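Grallis Service Robotics: Field Notes
Fault report: right-arm stop during toilet seat handling
November 26, 2024

The washroom cleaning routine on the Perik test unit was suspended after a protective stop in the right arm. The stop came at the end of the seat-lift step, while the left arm was already moving to the bowl with the cleaning tool. No one was in the room, and nothing was broken. The fault is logged as 3299 and remains open.

The routine divides the work between the arms. The right arm raises the lid and then the seat ring, backs off with the gripper open, and holds position for the rest of the cycle. The left arm keeps the tool and cleans the bowl. The two programs run on separate threads and share a single interlock, which is supposed to keep the left arm out of the bowl until the right arm reports that it is clear.

According to the log, the right arm reported clear 2 seconds before its wrist had finished backing off. The left arm took the signal as valid and started down. When the right wrist then registered a side load above its limit, the controller stopped that arm only. The left arm continued its stroke for another 3 seconds before the operator, Denise Oakley, pressed the stop button.
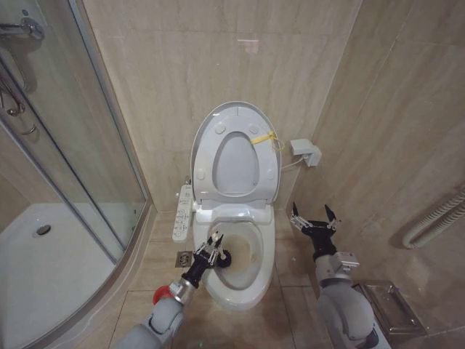
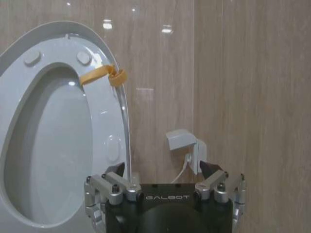
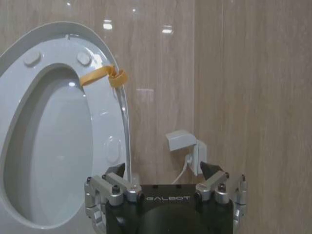
Right gripper open in the first view; seat or lid raised, with a loop at its right edge, in all of them.

Two separate problems need to be kept apart. The first is the early clear signal. Valter Peixoto traced it to a change made in July, when the retreat move was split into two segments to shorten the cycle. The signal stayed attached to the end of the first segment. It should have been moved to the end of the second. In most cycles the difference has no effect, as the left arm has farther to travel and arrives late.

The second problem is the source of the side load. Toon Van der Linden favors contact between a fingertip and the seat ring during the retreat. Dean Stockdale points out that the force trace rises slowly, while a hard contact normally shows as a spike. A drifting sensor offset would fit the trace better, but the sensor passed its zero check the next morning. The cause is recorded as undetermined.

The one-arm stop is a safety matter regardless of what caused the load. A protective stop on either arm must bring both to rest. The stop groups had been configured separately for bench work and were never joined again when the unit went back to washroom duty. Ghislain Tremblay has restored the common stop group and locked the setting behind the supervisor login.

The following apply to all units running the routine, including the two at Bosico:

Check that both arms are in the same stop group before the first cycle of the day. Test it with the arms raised and no tool in the bowl.

Run the retreat move at 30 percent speed until the corrected program is loaded.

After any stop in this step, do not resume from the pendant. Back the left arm out by hand guiding, home both arms, and start the cycle over.

Save the force trace before power-down. The buffer is cleared on restart, and the traces from earlier stops were lost this way.

The corrected program is in review. Questions about the stop group setting go to Ghislain; force traces go to Dean, with the unit number in the file name.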